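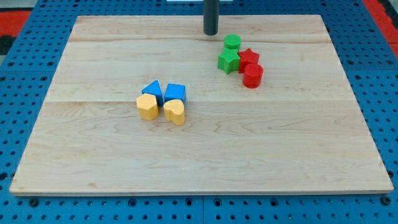
Slide 4. Gas planning, Huneck wall dive

Start with the cylinder: 594 liters usable after reserve. State the reserve before anyone asks.

Max 900 psi at the ascent line. Rachid Sqalli's team logged lower in June, so show his profile next and leave it up.

Mimach computers: check the conservatism setting on the boat. Two divers with different settings get different stop times. Follow the longer one.

Okoth mooring: descend on the line, regroup at the first ledge, then drift north. Current check goes to Asmaa Bensaid.

Pause for questions on reserve only. Deco questions wait for Mostafa Samir's slot.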